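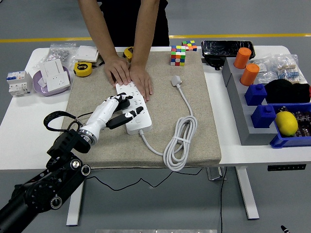

You can't own a hinge, Idun Boström said, it's like owning a corner.

I said you can if you get to the office first with a drawing. She said that was disgusting. I said it was January, the heating was off, and could she please read me the letter again, slower, because I'd written down "heretofore" and then lost it.

She read it. Standing up, coat on, one glove.

Harnex had become aware. Harnex took its rights seriously. Harnex noted that the clothes airer sold under the name Dalen had a hinge which folded flat by means of a sliding pin in a curved slot, and Harnex owned a patent for a hinge that folded flat by means of a sliding pin in a curved slot, and Harnex would be content, as a gesture, with £4,000 and a signature. Otherwise. There was a lot of otherwise. A page and a half.

"How many have you sold?" I said.

"Two hundred."

"At?"

She told me. I did the sum on the back of the envelope and turned the envelope over.

"So they want more than I've made," she said.

"They want what a solicitor would cost you. It's priced. Somebody sat down and priced it."

"Are you not a solicitor?"

"I'm a patent attorney. Half of one. I've one exam left."

She looked round the room for the other half. Mrs Pryce was in hospital with her hip, had been since before Christmas, and had left me the keys and a list. The list said post, plants, renewals, DO NOT ADVISE ANYONE. Underlined. I'd put a mug on it.

"I'm not advising you," I said.

"No."

"I'm just reading a thing and saying what I think."

"Fine," said Idun, and sat, at last, and took the glove off.

So. The patent. Eleven pages, most of it about how wonderful it would be if things folded. You skip that. You go to the back, where the claims are, because the claims are the fence and the rest is the view. Claim one. A foldable support having a first leg and a second leg, a pin on the first, a slot in the second, said slot being curved. Said pin being retained. I read it out and she got the airer out of its bag, she'd carried it through Birham on the bus, and stood it on the carpet between us.

First leg. Second leg. Pin. Slot.

"It's curved," I said.

"Of course it's curved. It has to be curved or it jams."

"Don't say that to anyone else."

"But it does jam."

"I know. I believe you. Don't say it."

She opened and shut it a few times. Nice little click. She'd come up with it in her kitchen, she said, she'd never heard of Harnex, she'd never seen their hinge, did they even make a hinge? I looked. They didn't make anything. They had a website with a photo of a lighthouse. They had a postbox, and patents, bought in from people who'd gone bust, a drawerful at a time I suppose.

"Then I didn't copy it."

"Doesn't matter."

"How can it not matter?"

This is the bit I hate. I did it fast. With a song or a story, if you never saw the other one you're all right. With a patent you can think the thing up yourself in a shed on the moon and you're still inside the fence. She took that quite quietly. Then she said a word I didn't know, Swedish, I think, and put the airer back in the bag and took it out again.

"What do we do?"

We. I heard it, and I should've picked up the mug.

"We find an older one," I said.

Because that's the other half of it. They get the fence if they were first, and only if. If some other person had shown the world a pin in a curved slot before Harnex's bust people put in their drawing, the fence is in the wrong place. Could be a patent. Could be a magazine. Could be a thing in a shop window, so long as anyone walking past could've seen how it went. Doesn't matter who. It doesn't even matter if it sold.

"What kind of older one?"

"Anything. Deckchairs. Ironing boards. Prams. Anything that folds."

"Everything folds," said Idun Boström.

We had till six. The letter said close of business and the letter was already three weeks old, she'd kept it in a drawer under the tea towels hoping. It was ten past eleven.

I did databases. She did her phone, in the visitor's chair, feet on the radiator out of habit, though it was stone cold. Deckchairs: straight slot. Straight slot. No slot. A lovely pram from somewhere, curved slot, I actually stood up, but the pin was on a spring and came out, and claim one says retained. Sat down again. A music stand. A card table. A thing for drying pasta, which she wanted to stop and admire.

One o'clock. Crisps.

"My aunt had a table," she said.

"Mm."

"For the caravan. It folded like this. I've been thinking, where did I get it from, the idea, and I think maybe I got it from the table. My fingers did. I used to pinch them in it."

I stopped with a crisp halfway.

"In the slot?"

"There was a little track. Like a smile. I had a blood blister every summer."

"When was this?"

She counted on them, the fingers. She'd been seven, eight. That was ten years clear of Harnex. More.

"Where's the table?"

"The tip. My uncle drove over it."

Right. Well. A blood blister isn't evidence. I mean it is, you can have a witness, but an eight year old's memory of a smile, against a firm that prices things, no. They'd say she was the one person in the world with a reason to remember it. We needed paper. Did it have a name on it? She shut her eyes. It was orange. It had a name underneath, on a sticker, she used to lie on the grass under it and read the sticker while the grown ups played cards on top. She lay down on Mrs Pryce's carpet. I'm not making this up. Flat on her back in her coat, looking at the underside of the desk.

"Ra," she said. "Rar. Rarnu."

I typed.

"Rarnura," said Idun, from the floor.

Nothing. A woman's username. Something that might have been a typing mistake in Finnish. Then, page four, an auction, ended, unsold: job lot camping catalogues, various makers, and in the list, between two I'd heard of, Rarnura. The seller was a man in Birham. He was up Cobden Street! You could've hit his house with a shoe from our back window, if you'd a good arm.

I rang. He'd still got them. He thought. They might be under the boat.

Twenty to three we were in his garage and they were under the boat. They were in a box, under a boat, and the box had been damp once and dried out since, so the catalogues had gone into a sort of brick. He peeled them for us with a butter knife. Very slow. He kept stopping to read. He had had that stove, he said, and that stove. Idun was holding my sleeve, quite hard.

Rarnura was the third from the bottom. Stapled, thin, colour on the front only. Beds. Windbreaks. Page nine, tables.

And it was there. Small drawing, black and white, with an arrow. Leg, leg. Pin. And the track like a smile.

"Retained?" said Idun. She'd picked it up by then.

I held it up to the bulb. Under the drawing it said the captive pin cannot be lost on site. Captive! I could've kissed the boat.

"What's the date?" she said.

I looked at the front. I looked at the back. I looked inside both covers, and at the order form, which wanted a stamp and a postal order, and at the staples, God knows why, as if they'd put it on the staples.

No date.

People don't put dates on catalogues. They want you to go on ordering. So there we were with the best drawing I've ever seen and it could've been printed any time at all, and they'd say so, they'd say it in one line. The man asked did we want tea. Idun said yes please, in a very small voice, and I went on turning pages because I couldn't think what else to do with my hands.

Tents. More tents. Inside the tents page somebody had left a bit of card. It was the slip from the shop, where he'd bought the catalogue's stove, the second stove. Handwritten. Sold with thanks. And a rubber stamp, purple, bit smudged, and a year you could read.

"Did this come with it?" I said. "The catalogue. Same day?"

He took a while. He looked at the slip and then out of the garage door.

"She gave it me over the counter," he said. "I'd asked about a table."

"Would you write that down?"

"What, now?"

"Please. Now. And sign it."

He wrote it leaning on the hull. He wanted to put in about the weather and I let him. Idun photographed every page, both sides, and the slip, and him, holding it all, with his glasses on his head.

Office, ten to five. I wrote the reply. Polite, short, one page. We draw your attention. We'd be glad to hear how you distinguish. I put page nine behind it and the slip behind page nine, and the statement with the weather in. Then I got to the bottom where you sign and remembered the mug.

So I rang the ward.

I had to say it all twice, there was a trolley going past. Mrs Pryce didn't speak for so long I thought they'd wheeled her off.

"You advised someone," she said.

"Sort of. Yes."

"Read me claim one."

I read it.

"Read me the catalogue."

I read it. Idun was doing the airer, open, shut, open, shut, click.

"What is that noise?"

"It's the hinge," I said.

"Take out 'be glad to'," said Mrs Pryce. "And put my name on it. And water the fern, I know you haven't."

I took out be glad to. I sent it at nineteen minutes to six. Idun went down to the bakery before it shut, and came back with four buns and no change, and we ate them with our coats on, and every so often one of us pressed refresh.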